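Paper towel as stuffing in gift bags, yes or no?
Forum: Wrapping, Cards and Parcels
Started by kamala_f, September 2021

Hello all, long-time reader and very occasional poster. My niece's little one has a birthday coming up and I've put my hand up to do the gift bags, which I always enjoy until I'm in the middle of it. I've got a fluffy white soft toy to go in a blue paper bag, the sort with CHEERFUL in big white letters on the front and white fabric handles, and I've run right out of tissue. Would sheets of plain white paper towel do the job, or will it look like I've raided the kitchen? 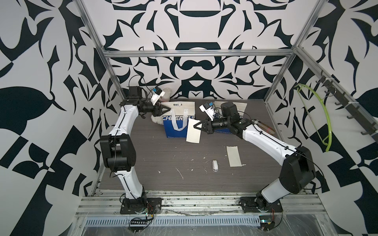 Byung-chul: Paper towel is perfectly good, Kamala, and I'll defend it to anyone. It has more body than tissue and it holds a fold. Scrunch it from the middle, so the corners stick up in points, and poke it down the sides. I did 24 bags that way for our street party in March and people were very kind about them.

leire_m: Oh, I have to disagree, sorry Byung-chul! Kind people will be kind about anything. You can spot the quilting from across a room, and it sheds little bits all over a plush toy, especially a white one where you can't see them until they're on somebody's good trousers. Tissue is so cheap now. I bought a pack of 240 sheets at Surotis two years ago and I'm still going.

Byung-chul: Mine didn't shed, but I'll grant you I buy the thick stuff.

Ajith P: Can I ask what you're doing about the top? My mum always folded the edge over and put a staple in it, and I've still got the scar on my thumb from opening one when I was 6. If there's a stapler on your table, please think about ribbon through the handles!

kamala_f: Ajith, your poor thumb! I do have my little white stapler out, but only for pleating the paper. My plan was to fold a strip like a fan, put one staple at the bottom and stand it up behind the toy, a bit like a collar. The handles can have a ribbon.

leire_m: Well now, the fan I quite like. Make 2 and cross them over. I'd still do it in tissue, my favourite colour being the pale grey, but I'll stop nagging.

siva_f: Her brother here. She'll use the paper towel, she decided before she posted.

kamala_f: Go and put the kettle on, Siva. I'll try one fan in each tonight and see which stands up better.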